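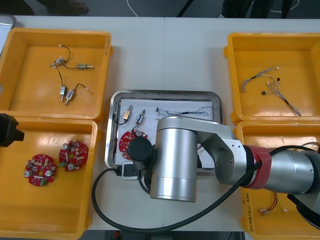 Yellow bins and a steel tray on a white work table.

A Place for the Little Things
By Amerley Ankrah

Every fall I tell myself I will get the hall closet in order before the holidays, and every fall I open the door, look at it for a while, and go make a cup of tea. This year was different, mostly thanks to my neighbor Dzifa Agbenyega, who came by in September to borrow a picture hook and stood in my kitchen while I went through drawer after drawer looking for one. I found birthday candles, a key that fits nothing in the house, the good scissors I had been blaming my son for losing (sorry, sweetheart) and a packet of zinnia seeds. No picture hook. Dzifa drove to the store and bought a box of 49, and she very kindly gave me half of them, which of course I then had to find somewhere to put!

So I have been sorting, and since several of you on Wandach Street asked me at the potluck how it was going, I promised I would write something for the newsletter.

The first thing I'd say is to start smaller than you want to. I began with the whole closet, pulled everything out onto the bed, and at bedtime it all went back in again in an even worse state. The next evening I did one drawer. It was the one beside the stove, with the twist ties and the takeout menus, and it took me the length of a radio program. I was so pleased with it that I kept going back to open it.

The second thing is to use containers you can see into. I love a pretty tin with a lid as much as anybody, and I have my mother's cookie tins going back to before I was born, but I never know what's in them. Shallow and open is the way to go for anything you reach for often. Batteries in one, string and tape in another, and the odds and ends of hardware in a third. If a thing has a cord, I coil the cord and put a bread clip on it. Parvaneh Taheri uses old ice cube trays for her earrings and her sewing snaps, and she let me poke around in her dresser for a whole afternoon, so thank you, Parvaneh, and thank you for the pistachio cake too.

Then there is the question of labels. My daughter thinks labels are for offices. I think labels are for husbands. We compromised on masking tape and a marker, and the tape peels off nicely when you change your mind. I have changed my mind a good deal. The shelf that says "Candles" has said "Lightbulbs" and "Vases" and for one short week "Ask Mom."

The hardest part for me was the papers and the photographs. I had 600 loose snapshots in shopping bags, a figure I know only because I finally sent them off to be scanned and they charge by the picture. I would sit down to sort them by year and look up to find it was dark out and I was still holding the one of my sister on the porch at Dramani, in the hat with the cherries on it, laughing at something off to the side. I don't have any good advice about photographs. Put the ones with people you love in them in one box and try to write the names on the back in pencil while you still remember who everyone was. I have a lovely picture of a man with a canoe and not a soul in my family can tell me who he is.

For the things you're ready to part with, Yayra Wumbei is collecting housewares in good shape at the Irniment Street hall, by the side door. She would especially like pots with their lids, working lamps, and sheets that are folded and clean. Please no pillows, and please no more jigsaw puzzles for the moment, as the shelf is full. She'll be there until 14 November 2018, and if you can't carry a box over yourself, leave her a note and she'll stop at your house on her way home.

Amerley Yakubu (the other Amerley, for those of you who still mix us up on the phone) has also offered to lend out her label maker and her tall stepladder. The stepladder has already been to 9 houses, and she'd like whoever has it now to drop it back on her porch.

As for my closet, it is done except for the top shelf. The coats hang where coats should hang, the vacuum comes out without bringing the ironing board down with it, and the picture hooks are in a shallow dish next to the hammer. I have 2 shopping bags left of things I can't decide about, and they are sitting by the front door, where I step around them every morning. If anyone is missing a blue casserole lid with a chip in the knob, it came home with me from somebody's party and I would be so glad to return it.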